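Dravel Project: Clothing Gallery
Posted 2018-04-05

Dravel is a collection of short recordings of people handling clothes at home. Each recording is made with a hand-held gripper that carries its own camera, so the person doing the work moves the gripper directly and the camera records what the fingers are doing. The recordings are used to train a policy that will later run on an arm in the Enda lab.

We started in February with towels and pillowcases. Those went quickly. This page covers the second part, jackets and blazers, which has taken longer. The set now holds 741 recordings, and 94 of them are of jackets.

The instructions for a jacket are short. Lay the garment face up on a bed or a large table. Begin with the gripper open and away from the cloth. Take the front edge, bring the two panels together, then fold the sleeves in and fold the body once. Stop with the gripper open again. If a fold goes wrong, keep recording and fix it. We want the fixes in the set too.
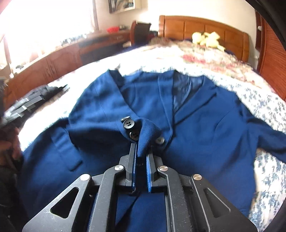
Why collect in bedrooms when the lab has a folding table?

The table in the lab has one height, one color and one kind of light. A policy trained only on that table did poorly as soon as we changed the cover on it. Homes give us different bedding, different lamps and windows, and garments that have been worn.

The blazer recordings are grouped by where the first grip lands. A grip near the buttons gives the cleanest start, as the fingers have a firm edge to close on. A grip on the lapel tends to roll the collar under. A grip on a pocket flap is marked as a miss, and the operator is asked to let go and try again in the same recording.

Dark wool has been the hardest material for the labeling step. The edge of one panel against another is difficult to find when both are navy or black, and the Gokham labeling tool often places the edge along a crease. Labels for dark garments are now checked by a second person before they go in. Light cotton shirts don't get the second check.

A few numbers for people who have asked. An operator records for one hour and then takes a break. A session uses 6 garments, and each is shaken out and laid down again between recordings so that no two starts are the same. We have 11 homes in the set so far. Recordings from one of them, the Jiang Street apartment, are kept out of training and used only for testing.

Known problems with this batch:

Some early recordings start with the gripper already closed on the cloth. They are being trimmed or dropped.

Finger pads were replaced partway through, and the two kinds of pad slide differently on lining fabric. The pad type is listed in the notes that come with each recording.

Window light changes during long sessions. We have left this as it is.

The next gallery will cover trousers and anything with a zipper. The file list for jackets will be updated when the second check is finished.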